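Speaker notes – "What's in the Box: Taking Apart Old Office Computers Without Losing Your Fingerprints"
Nyokabi Wanyama, Zitdale Repair Evenings
Tue 27 October, upstairs room

SLIDE 1 – Title
Wait for the kettle crowd to sit down. Say hello. Mention the toilets are down the hall and the second door is a cupboard, which will not stop someone.

Who here has an old computer under the stairs? Hands up. Who has more than one? Keep your hand up if your partner knows.

I fix these for the Mwaipopo school program. I'm not an engineer. I used to do payroll, so I've spent more of my life glaring at beige boxes than most, and now I get to open them.

SLIDE 2 – Why bother
Old office towers come up every time a business moves or gets bought. Trurnach cleared out a floor last year and we got 17 of them in one afternoon, most with the asset stickers still on and one with a sandwich bag of paper clips taped inside. No note.

They were built to be serviced by somebody in a hurry who was paid by the hour. That's good news for us. Lots of bits come out without a screwdriver, if you know where to press.

Don't oversell this. Some of them are junk. Say so.

SLIDE 3 – Before you touch anything
Unplug it. Then look at the other end of the cord and check that you've unplugged the right one. I've done this wrong in front of people.

Hold the power button in for a few seconds once it's unplugged. Touch bare metal on the case. Wear the wrist strap if you own one.

Long sleeves are a matter of taste. The edges inside a cheap case are sharp and mine have a fair bit of my DNA on them.

Take a photo before you pull a single cable. Then take another one, in focus.

SLIDE 4 – Getting in
Lay the tower on its side, on something that won't mind a scratch. My dining table minded.

Look for a latch before you look for a screw. If the panel doesn't lift easily, you've missed something. Put the panel down flat beside you and don't lean it on the chair, where it will wait until you're holding something small and then fall over.

(Pause for dust stories. Cut them off after two or we'll be here till November.)

SLIDE 5 – The colour code
With a lot of the office machines, the colour tells you what's meant to move. On the Dells we get, it's blue. Blue latch, blue rails on the hard drive, blue tabs along the expansion slots. If it's blue, somebody meant for you to grab it. If it's green, that's the motherboard and you should keep your coffee over there.

The cables don't follow this rule. Cables come in whatever colour was going.

SLIDE 6 – The tour
Leave this one up while I talk, and let the back row come forward if they want.
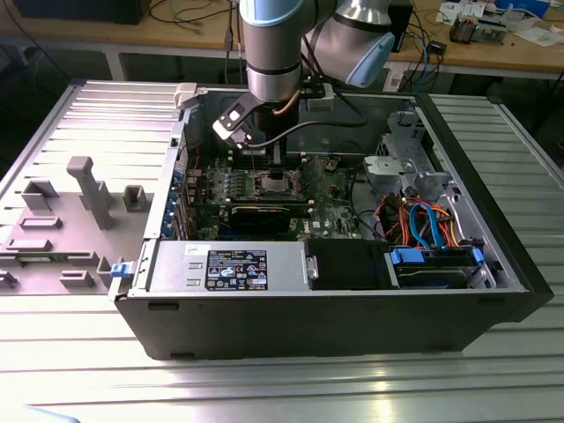
SLIDE 7 – What comes out, and in what order
Drive first. It's the part with somebody's tax returns on it. Squeeze the rails and slide it out, label it, put it in the tin. We wipe or drill every one, no exceptions, and yes, you can watch the drilling.

Then the graphics card, if there is one. Check for a catch at the end of the slot before you pull. The card won't thank you for force, and neither will the slot.

Memory next. Press down the clips at the ends and the stick should pop up. Hold it by the edges.

Leave the processor alone unless you have a reason. If the socket is bare, put the cover on if you have it and keep your thumbs out. There are pins in some of those that bend if you look at them sideways, and I've lost a whole Saturday to one.

Power supply last. Take it out whole and never open it. I'm not funny about this bit. It can hold a charge after it's unplugged, so the lid stays on.

SLIDE 8 – Sorting
Ice cream tubs. One per machine, with the name of the machine on the tub and not on the lid, as lids migrate.

Hostetti in the industrial park takes the bare cases and the dead boards. Ring before you turn up.

SLIDE 9 – Questions
Someone will ask if theirs is worth money. It isn't. Someone will ask if it can run the new Windows. Depends, come and see me after.

Screwdrivers go back in the roll, please. We started the year with 18.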